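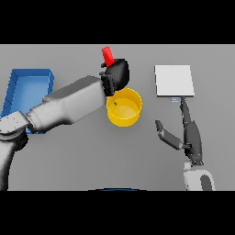

How do I move my town plot after a map reset without losing my chests?
Posted in Survival Help by saltmarsh_pickle, 4/23/18

Hi everybody! I've been playing on Menon for a good while now (I came over from Clarkavden when they closed the old economy world) and I have a plot in Sakness, the harbor town on the east side, just down the hill from the spawn bridge. I read the notice that the resource world and the outer towns are getting reset when the new map goes in, and I'm a bit worried, to be truthful. My plot isn't fancy but I have a two-story bakery on it with a working pumpkin farm out back, and the basement is nothing but chests. I have 38 of them down there, and most are doubles.

What I'd like to know is whether I can have the whole plot moved to the new map, or whether I have to pack it up by hand. I tried typing /plot move and it told me I don't have permission. I also tried asking in town chat but everyone was in the middle of a fishing contest and it scrolled right past. My rank is Settler if that matters. I have 492 coins, so not rich, and I'd hate to spend it all on storage if there is a free way to do it.

Also, do named animals come along? I have a very old sheep.

Thank you in advance, and sorry this got so long!

tofu_lantern
Welcome to the stress club, I went through this same thing in March when they redid the north side, and I promise it's less scary than it sounds.

/plot move is staff only, so you didn't do anything wrong. What you want is /plot save, which you have to run while standing inside your own borders. It asks you to confirm and then it gives you a plot ticket (it looks like a piece of paper with your name on it). Put that ticket in your ender chest, please, please, and leave it there. A friend of mine kept hers in her pocket and walked off a dock. Staff did get it back for her but it took a while and she was a wreck.

Once the new map is open, you go to the town hall, pick an empty plot the same size or bigger, and click the clerk with the ticket in your hand. Your building comes back facing the same direction it used to, so if your bakery door faces the water now, pick a plot where that still makes sense. Mine ended up with the front door looking straight into a hillside and I had to dig myself a little courtyard, which I've grown pretty fond of by now.

The building part is free for Settlers. Chests are the catch. The ticket saves the chests themselves but NOT what's inside them, so everything has to go into your vault first. You get one free vault page, and each extra page is 77 coins. With what you have you could buy a few and still have some left for bread. I'd sort through it all before you buy anything, though! When I did mine I found 391 pieces of rotten flesh I'd been saving for I don't know what. The junk barrel by the spawn bridge takes all of that.

Oh, and take down your item frames and paintings first. Mine came back blank.

gribblethorn
just use shulkers

old_moss_bucket
Everything tofu_lantern said matches what I did, so I'll only add a few things.

The sheep won't come with the ticket. Animals aren't part of the save at all, named or not. You need a pet crate from the stable in Sakness, and a Settler can hold two of them at once. Right click the sheep with the crate, then put the crate in your ender chest next to your ticket. It keeps the name and the wool color. I moved a llama and a very grumpy cat this way and they were both perfectly fine on the other side.

Pumpkin farms are a little touchy. The blocks all come back, but my pistons were stuck open until I broke one and put it back down. If you installed the Indavico pack for the custom bakery signs, the signs will show as plain oak until you log out and in again, so don't tear them down in a panic like I did.

On shulkers, yes, they do work if you happen to own some, and a full shulker only takes up one vault slot. If you don't have any, they're pricey at the market right now with everybody packing, so I'd stay with the vault pages.

If you get stuck, type /helpme when you're next to the plot and wait there. Staff will teleport to you, and it goes a lot faster if they can see the borders. Good luck with the bakery, and give the sheep a pat from me!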